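18 February 2021

Well, dear diary, I skipped you for most of the month and I'm sorry, but the days have been full of tabletops. I finally got the Herix set moving again this morning, after a slow start, two cups of coffee, and a long argument with myself over whether to throw out the old recordings. I kept them. I always keep them, and then I complain about disk space until September.

The goal was 100 good episodes before supper. I got 67, and I'm pleased with that, because the first hour went to a silly mistake with the shadows. I'd left them at the same setting for every layout, and a learning system will latch onto a thing like that if you let it (I learned that the hard way on Prestel, when ours got very clever about one particular dark patch on the floor and not clever at all about cups). So now the shadows change with every reset, and the table comes up all blotchy and soft and gray, and I've grown rather fond of it!

I also spent far too long choosing objects from the Chuensuk library. I wanted shapes that don't behave alike, a thing with a handle, a thing with leaves, something tall that you could grab by the neck. And the golden goblet had to go in. I love that goblet. It's going to be a misery to grasp and I don't care one bit.

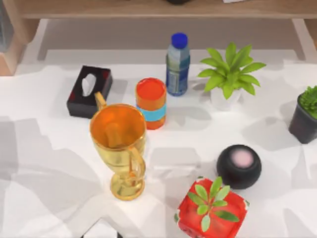
Same simulated setup, second view.

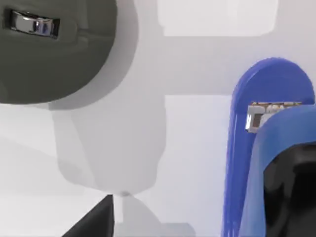
Later, after supper

Back at it with a bowl of soup next to the keyboard, which I know I'm not supposed to do. I went through the afternoon's episodes one by one and wrote a label for each, and I threw out 5 where I'd plainly lost my nerve halfway and wandered back to where I started. Hesitation is the worst thing to teach it. I'd sooner hand over a clumsy reach that keeps going than a pretty one with a long wobble in the middle.

The close-up views gave me some worry. There's so much hardware in them, big smooth gray shapes and that bright blue, and for a good while I was tempted to drop the closest ones from the set. In the end I left them in. The policy will have to live with views like that, so it may as well meet them now.

Fostlow still won't read my labels unless every one is in lowercase, so that's another evening gone on fixing capital letters. I put on the radio and did 40 of them before my eyes gave out. The rest can wait for tomorrow, along with the dishes and the phone call I've been putting off. I want to try moving the plants closer to the goblet, too, and see how badly I drive when I'm afraid of knocking something over.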